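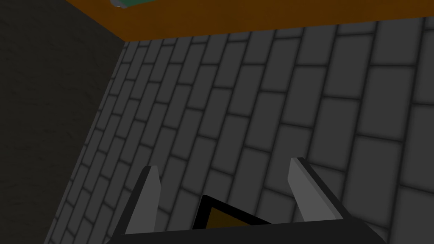
Tarport Sim Recorder: a long visit with a small tool

Posted 21st April by Rokeya Wijesinghe

I have been putting off writing this one, mostly because I kept finding one more thing I wanted to try before I called it done. My desk partner Sombat has been asking for it since January, so here goes!

Tarport is a recorder for simulated robot arms. You drive the gripper around a rendered world with a handheld controller, and it saves what the wrist camera sees together with every move you make, so that a policy can later be trained to copy you. Plenty of programs do that much. What Tarport sells itself on is being pleasant to sit with for an afternoon, and since gathering examples is mostly a matter of sitting (and sitting, and getting up for tea, and sitting again), I was ready to love it.

Getting started

Installation was kind to me. The setup guide is short and written by somebody who has clearly watched a beginner get stuck, and I was moving the fingers before my toast had gone cold. The default world is plain stuff, gray bricks and flat colors and blocky fingers with simple shading, and I've grown fond of it. It loads fast, and it runs nicely on my old laptop, which wheezes at anything fancier. If you want glossy reflections you will be disappointed, though you can bring in your own textures if you have the patience.

Driving and recording

This is where I was won over. The wrist view follows your hand without that swimmy feeling I get from other recorders, and opening and closing the fingers sits on a trigger that has a bit of give to it. I can ease up to something, change my mind, and back off, and the recording keeps all of that hesitation in. You may or may not want it kept! I do, because a policy that has only ever seen perfect approaches gets lost the moment it drifts.

The wrist camera does have its limits. With the view looking down past the fingers, the gripper's own body hides a fair bit of what's underneath, and things higher up slip out of sight sooner than you'd like. I ended up turning on the second, fixed camera for almost everything. Please do the same from your first session, as you can't add it to old recordings afterward, and I have a folder of early ones that I can't use for anything now.

Sorting through what you've got

My set came to 2,000 recordings by the end, and going back through that many is a chore in any program. Tarport lets you scrub through a run with the arrow keys, mark it keep or toss, and trim the dull bit at the start where you were still finding your grip on the controller. I wish I could tag runs with my own words. There is a notes box, but you can't search it, so I kept a paper notebook beside me like it was my first year on the job.

Exporting was smooth once and grumpy once. The second time it stopped partway and told me only that a file was "unavailable." I restarted, it went through, and I still don't know which file it meant.

Would I buy it again?

Yes, I would. The two things I'd ask for are searchable notes and a loud reminder about that second camera. Mitali, who does far more of this than I do, finds the controller too soft and prefers the keyboard, so try the free trial before you make up your mind.

If you've used it with a different controller, do leave me a comment. I'm shopping for one with a longer cable.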